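Pipette stands: the questions I keep getting
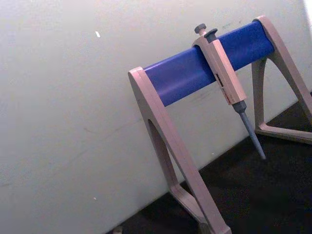

Védís Bach reckons I'm far too fond of the hanging kind, and that a drawer with a rubber mat in it did her perfectly well for years. Fair enough, Védís, but you never had to share that drawer with my lot!

Anyway, I've been answering the same emails since October, so I've put the answers in one spot. I look after the bench gear at Grirneck, a small teaching lab, and these are just my habits. Your own lab manager outranks me.

Do I really need a stand for one pipette?

I'd say yes. A pipette lying on the bench rolls, gets an elbow, and ends up on the floor (ask me how I know). Hanging it over a bar takes a second and you always know where to reach for it. The stand will look a bit bare with a single pipette on it, but you'll fill it up soon enough. We all do.

Bar or carousel?

I like a bar. It can go right back against the wall and leave the front of the bench free for tubes and racks. Carousels are lovely if people work from both sides, but ours was forever being spun round by bored students. We had a Vukance one and it's now in the prep room holding somebody's lanyards.

Why does it matter if it's upright?

Mostly it's about liquid. If you've drawn up a bit too far, you don't want that running back into the shaft when you lay the thing down. Take the tip off before you hang it up, too. I don't care if you're only popping out for a coffee, a used tip dangling over the bench is a rotten surprise for the next person.

Will any pipette hang on any bar?

Sadly no. Some have a hook at the back that goes over nearly anything, and others want their own maker's cradle. I bought an Iko stand second-hand for $50 and half our pipettes slid straight off it. Take one along and try it, or measure the bar and email the seller first. Liao (where I buy most of our plastics) let me send one back, but I did have to pay the postage.

How do you clean yours?

Warm water, a drop of mild detergent, soft cloth. After that I wipe it over with 70 per cent ethanol and let it dry before anything goes back on. Have a quick look in your manual if the plastic's coloured, as I've seen a couple go cloudy from stronger stuff. Don't forget the feet! Dust and dried buffer collect under there and it's especially grim to find on a dark benchtop.

What should I dial the volume to overnight?

We wind ours back up to the top of the range so the spring's relaxed. People argue about whether it makes any difference. I do it anyway, and never past the maximum.

Can I label the stand?

Please do. We put a strip of tape on the bar with the pipette's number and the date it's next due for a check. Pencil lasts better than marker once the ethanol comes out.

Where do I send a question that isn't here?

Pop it in the comments, or leave a note in the tray outside room 113 if you're in the building. I get to them on Fridays, usually.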